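The House Rules

Walk into the Samix workshop at ten past eight on an April morning and the first thing you'll notice is the shopping. Soup packets, tea bags, bouillon, all of it stacked on shelves the way your grandmother might have kept her pantry, and every bit of it waiting its turn with a gripper.

The second thing you'll notice is a sheet of paper taped beside each table. These are the house rules, and people here are fonder of them than you'd expect (one copy has been laminated twice!). They grew out of a rough patch on a project called Priten, when 4,000 recorded grasps had to be set aside after two shifts realized they'd been doing the same job in two different ways. One shift started with the fingers open, the other with them closed, and no one had written down which was right.

So now it's written down. Fingers open before recording begins. One item in reach at a time, and lying flat unless the task card says otherwise. Hands off the table. If a packet slips, you let the recording run to its end and mark it as a slip, and you don't tidy it away, however much it may pain you.
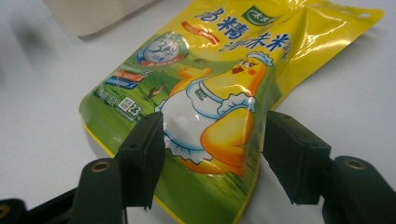 Fingers open, pouch flat: a packet of chicken seasoning at the start position.

Soft packaging gets a section of its own, and I could happily have spent the whole morning on it. A shiny pouch catches the overhead lights and throws them back, and the film creases a little differently each time it's handled, so the rules ask for a fresh pouch after every 10 grasps. Smoothing one out with your palm is strictly forbidden, though I did catch myself wanting to.

Joken, the firm that supplies the tables, has since borrowed the sheet for its own test room, and Visser, a packing company two streets over, uses a shorter version on its line. Visser dropped the part about slips, then put it back again by the end of the month. The latest Samix draft adds a paragraph on wiping down the finger pads between shifts, and it was still being argued over, quite cheerfully, when I left for lunch.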